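Wallpapering a ceiling without losing your mind (or your paste bucket)

I've had a few emails asking how you get paper to stay up on a ceiling, so I've finally sat down with a cuppa to write out what I do. I'm no tradie. I've done three ceilings at our place in Valtport and one at my brother-in-law's, and the first was a shocker, so most of what follows comes from stuffing it up.

Start with the old surface. Any flaky paint will come down with your new paper hanging off it, usually at two in the morning. I scrape, fill the cracks, sand it back and wash the lot with sugar soap. Then it gets a coat of sealer and I leave it alone overnight. Wear goggles for the sanding, and a hat if you care about your hair.

Buy more paper than the sums tell you. With a big repeating print you lose a fair bit off every drop lining up the pattern, and I went back to Trendby for another roll only to find the batch number had changed. Same paper, same shop, different orange! Check the numbers on every roll before you leave the counter.

Mark a line to work from. I use a chalk line in a pale blue, snapped right across the ceiling parallel to the main window, and I hang my first length to that and pay no attention to the walls, which in our house aren't square to anything. Hamish Moffat down the road swears by a laser level, but I've borrowed it and I still like my chalk.

Then paste, fold the length up concertina style, and give it a few minutes to soak (the label will tell you how long). Get a mate to hold the folded bundle on a clean broom while you brush out from the middle. Two people, two trestles and a solid plank between them. Please don't do this off a kitchen chair.

The bit I really want to bang on about is the edge. A narrow white moulding between the ceiling and the wall covers a multitude of sins, and it gives your eye a rest where two busy finishes meet. You can put a floral over your head and a marble look on the wall and get away with it, so long as there's a crisp white line in between. 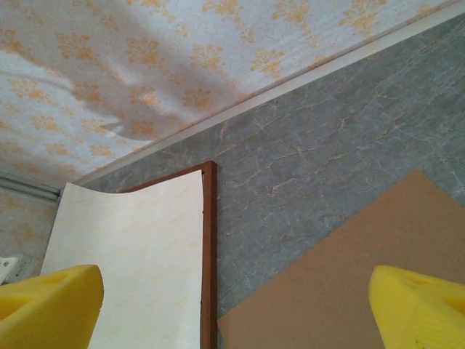

Orange floral overhead, grey marble look on the wall, and a slim white strip to keep the peace.

Paint your moulding before it goes up. Two coats on the floor of the shed, a light sand in between, then you only have to touch up the joins once it's fixed. I cut mine with a fine-toothed saw and a cheap mitre box, and where the corners don't quite meet I run in a bit of paintable gap filler and smooth it with a wet finger. Wipe any filler off the wallpaper straight away with a damp sponge — it dries shiny and you'll see it every time you lie on the couch.

For veined wall finishes, dust is the main enemy. A dry microfibre cloth over a flat mop head does the job, top to bottom. If there are seams, follow them with a soft paintbrush now and then. Keep spray cleaners away from the top of the wall or you'll get drips on the moulding and damp spots on the paper.

For the papered ceiling itself I use a clean feather duster and nothing else. Cobwebs love a corner. If you find a lifted seam, squeeze a little seam adhesive under it, press it down with a roller and wipe off the extra.

One more thing, and it's about lamps. Before you settle on a pattern, tape a decent-sized sample up there and look at it in the evening with the lights on. Shadows turn a warm print quite grey, and you might find you want something lighter, or just to shift the lamp a bit.

Aoife Ní Bhriain wrote in to ask whether you can paper straight over old ceiling paper. I wouldn't, love. Strip it, even if it takes the whole weekend.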